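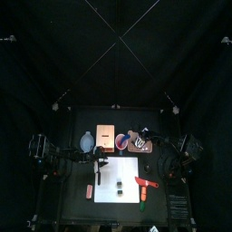
Flukum pulls two-arm tabletop cell from customer trials after gripper fault, disputes earlier "operator error" finding

IMMONT, December. Flukum, which tests automation equipment on behalf of small manufacturers and school districts, said today it has stopped all customer trials of the Brirno two-arm tabletop cell and will not restart them on the strength of the explanation it has been given so far.

The decision follows a review of 2,862 logged runs in which an arm was told to stop and hold its position. In 26 of them the gripper opened on its own after the stop. The object it was holding, most often a marker, dropped onto the work surface or was thrown a short distance by the arm's last movement.

There were no injuries. Flukum does not consider that a safety record. A marker weighs very little, and the trial plan called for heavier tools in the next stage.

The supplier, Thepsuriya, told Flukum in its first written reply that the releases were caused by operators pressing the stop control twice. Flukum checked that claim against its own button log. A second press was recorded in 6 of the 26 cases. For the remaining 20 the log shows one press, and then an open gripper.

"I was ready to believe it was us," said Usa Onsri, head of testing at Flukum. "People do press things twice when they're nervous. But you can't blame a second press that never happened, and I'd like to know who looked at the log before that letter was sent. As far as I can tell, it wasn't anyone."

Thepsuriya has since withdrawn the operator error finding and supplied a software update. It describes the update as a full fix. Flukum has run the updated cell 473 times without a release and is not prepared to call the matter closed. At the rate seen before the update, a run of that length would be expected to turn up four or five faults, so the result is encouraging. It does not say what was wrong in the first place, and the notes that came with the update do not say either. They refer to "improved stop behavior."

"Improved from what?" Onsri said. "If they changed a timer, tell us which timer. If they changed how the gripper gets its power during a stop, that's a different conversation, and we would want to test it in a different way."

The test work uses ordinary items on a low table inside a black-walled enclosure: a marker and a white board, an eraser, a cup with a scoop, a plastic jug, a toy scraper and similar things. Flukum chose everyday objects so that customers could repeat the runs themselves. The company says it now regrets one part of the original plan, which scored each run only on whether the task was finished. A run that ended in a stop was marked "incomplete" and set aside, and early releases sat in that pile unread.

"That one is ours," Onsri said. "We had a column for failed tasks and no column for dropped objects. We've added it."

Flukum is asking Thepsuriya for three things before trials resume: a written cause for the releases, a list of every setting changed by the update, and access to the stop signal at the gripper itself so that it can be recorded separately from the arm's own software. Thepsuriya has agreed to the second request. It has said it is considering the others.

Until then, Flukum advises anyone running a Brirno cell to do the following:

Keep hands out of the space between the arms after a stop until power to both arms has been switched off at the base.

Do not load knives, glass, hot liquids or anything heavier than a full marker.

Treat a stopped gripper as one that may open.

Save the complete run log, including runs marked incomplete, before installing the update. Installing it clears the older entries.

Customers whose trials have been halted will not be billed for unused time. Flukum has not set a date for resuming and says it will not announce one until it has the written cause in hand. Copies of the run table, with all 26 releases marked, are available on request.

About Flukum

Flukum is an independent test shop based in Immont. It accepts no payment from the makers of the equipment it tests.

Press contact: Usa Onsri, Head of Testing, Flukum, Immont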